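Home | Build Diary | Parts | Older | Newer

April, late evening
by Masaru Chiba

Got to the Roltonholm shop after supper and had the back bench to myself. The plan was to finish the wrist camera cabling and then run the arm through the basket job until I got tired or something broke.

The cable first. Last time it went tight whenever joint six turned past a certain point, and the picture dropped out. I gave it more slack and a second tie, then swung the wrist through its full range with my hand on the stop button. No dropouts. Saved the new home pose and wrote the old one on the inside cover of the notebook in case I want it back.

Then a slow approach to the basket side, speed down to 26 percent. I've been nervous about this part. The basket model in the software is a plain box, and the real one bulges. 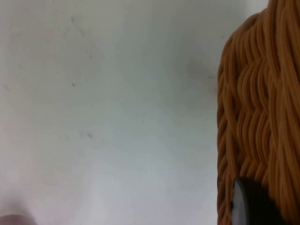

I stopped it there and measured the error with a feeler strip and a ruler. The box in the software needs to be bigger on the near side. I added a margin, reloaded, and did the approach again from three directions. It kept its distance on all of them. I should have done that before writing any of the grasp code, but I wanted to see it grab something.

Firmware on the gripper board is still build 1823. There is a newer one and I am leaving it alone until the end of the month. The last update cost me a whole evening of resetting limits.

Next, the pick. I'm using the purple block because it has flat sides, and the ball rolls. The red cylinder is also fine but it tips if the fingers close unevenly, and they still close a little unevenly. I need to shim the left one.

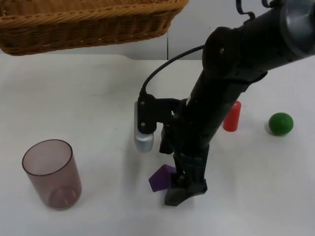 The descent height was my main worry. The table is not quite level and the fingers go very low, so 2 mm either way matters. I touched off at four spots and put a tilt correction in the config file. Dandirness (my name for the control script, from a typo I never fixed) now reads the correction at startup and prints it, so I'll know if it ever loads the wrong file.

First picks were bad. It pushed the block along and closed on nothing. The time stamps on the camera and the arm did not agree, and the offset was 191 ms, much worse than I had guessed. I put that number in as a fixed delay. It's a crude fix. The proper way is to sync the clocks, and that goes on the list.

Coffee, and a look at the lighting. The overhead lamp puts gray patches on the white top and the detector sometimes calls them objects. I raised the threshold and ran it on the table with most of the things put away.
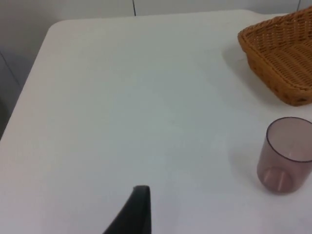 Two false hits in the first batch, both close to the basket shadow. After masking that strip I got none. The cup is see-through and the detector is unsure about it from low angles, so for now I type in its position by hand.

Went back to the block after that with the delay and the tilt correction both on. Slow speed, one block, same start pose each time. I also raised the release height a little so the fingers clear the rim on the way out. 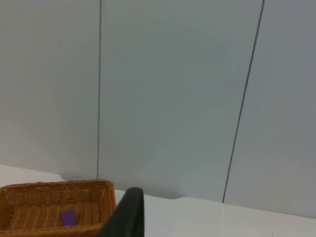
Wrist camera view, purple block in the basket.

Still to do: shim the left finger, sync the clocks, make a proper basket model from measurements, find a shorter screw for the camera bracket. The order from Helldale should have the screws in it. I also want to copy the config to the machine at home before I change anything else.

Shut down, arm parked, power off at the strip. Left the cup and the basket on the bench.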